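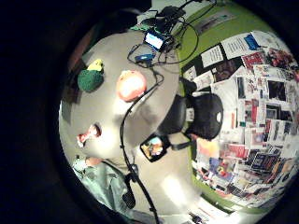 Irkance wrote in to say that a round table always ends up the worst one in the building, and that the only cure is to stop letting the cables live on it. We've moved that comment to the top as it got the most thanks last month. The original post and the other replies follow.

Round table in shared room, always a mess. Any ideas?
Posted by Hurnia

Hi all. We have a shared room with a pale round table in it, and it has become the place where everything lands. Wires mostly, at the back, in a proper knot with the bits of kit they belong to, and there's usually one long black cable trailing right over the top. Then the small stuff: a little green and yellow knitted thing (toy? vegetable? opinions differ), something round in red and white, odd white scraps with red print on them that might be wrappers. The wall beside it is all papers and posters, so it feels cluttered before you've even put your tea down.

I clear it and by four in the afternoon it's back. I've tried a tray, which people piled things on top of until you couldn't see the tray. I've tried a note, but with that wall a note just joins the others! The table can't move because it's near the only sockets, and the kit does have to stay plugged in. Budget is small, call it around 32 quid. Would love something that doesn't rely on everyone being good.

Also, side question, the top is that whitish smooth sort that shows every mark. What do you wipe yours with?

Reply from Nordin

Oh I feel this. We had the same thing with a craft table and I spent a whole August being cross about it.

Start with the wires, leave the little things for later. Unplug the lot (take a photo on your phone first, I didn't, and it was a grim evening), then lay them out on the floor and see which ones you need. I found 8 that went to nothing at all. Eight! They'd just been living there. Put the rest back one at a time, loop up the slack and fasten it with those hook and loop strips you can cut to length. Don't use the plastic zip ties, you'll only be snipping them off next time someone swaps a plug.

For the long one going across the top, run it along underneath. Stick-on cable clips are cheap and hold well enough if you wipe the underside with a bit of white spirit and let it dry before you press them on. Curved edges are annoying for this so put the clips a few inches in, where it's flat. Check the cable is long enough before you start sticking. Mine was about a hand short and I had to peel half of them off again.

If the kit can go on a little shelf at the back, even a shoe rack on its side, you get most of the table back. Leave air round anything that gets warm.

For wiping I use warm water with a drop of washing up liquid, then a dry cloth. Baking soda paste on tea rings but go gently, it can dull a shiny top. Try a bit near the edge first.

Reply from Jinach

get a bowl. one bowl, lid off. small stuff goes in the bowl. when it's full tip it out and whoever wants their thing takes it

tray didn't work for us either, too flat

Hurnia, replying

Thank you both! Bowl purchased, a big ugly one from the charity shop, so I've still got most of the money for clips and strips. The knitted thing went in first and somebody has already taken it back out and stood it on the windowsill, so I suppose it's a toy. Doing the wires at the weekend. Nordin, when you say a few inches in, did you use the clips that open at the side or the ones you have to thread through? The plug on mine is quite chunky and I don't think it'd go through a closed one.

Nordin, replying

Side opening, definitely. Get the size up from what you think you need.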